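Drive in slot not detected after refit – gray plastic panel, blue release tab
Posted in July by the Stoten workshop desk
Filed under: Storage / Drive bays / Closed tickets

Opened 9:40 am. Unit is a Hiveck storage chassis, on the bench for a drive swap. Drive is in its slot, unit powers up, drive does not show in the list. Same result after 2 restarts. 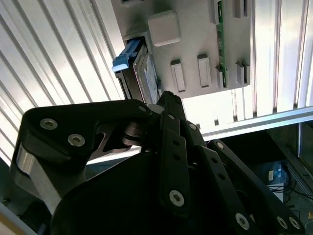
Reply from the Watkins site: we had the same fault on one of ours last winter and the drive was fine. It was sitting a hair short of the connector. Pull it by the blue tab, look at the contacts, and push it home with your thumb on the drive body. If you push on the tab it flexes and you think the drive is in when it isn't.

10:05 am. Powered down, cord out. Pulled the drive by the tab. Contacts on the drive are clean. Some lint in the slot, blown out with the hand bulb.

10:20 am. Refitted, pushing on the body. Drive now shows up, but drops off the list after 23 minutes. Log gives a link reset and nothing else.

10:50 am. Swapped in a known good drive from the shelf. Also drops, a bit sooner. So the first drive is probably OK – put it aside, label left on.

Second reply, Watkins: check the circuit board along the side of the panel. If the screws that hold it have backed off, the board creeps and the connector goes with it. Don't overtighten, the plastic strips easily.

11:30 am. Panel off. One board screw was loose by almost a full turn, the rest were snug. Tightened by hand with the short driver. Panel back on, original drive back in.

11:45 am. Drive detected on first power up. Started a long read test.

2:15 pm. Read test still running, 50 percent done, no resets in the log.

4:30 pm. Test finished, no errors. The drive has just over 4,000 hours on it, so it stays in service. Spare returned to the shelf.

Still to do: same screw check on the other Hiveck unit before it goes back to Flultiver. Short driver is in the top drawer, please put it back there.

Status: closed – loose board screw

Contact the workshop desk | © Stoten | Back to top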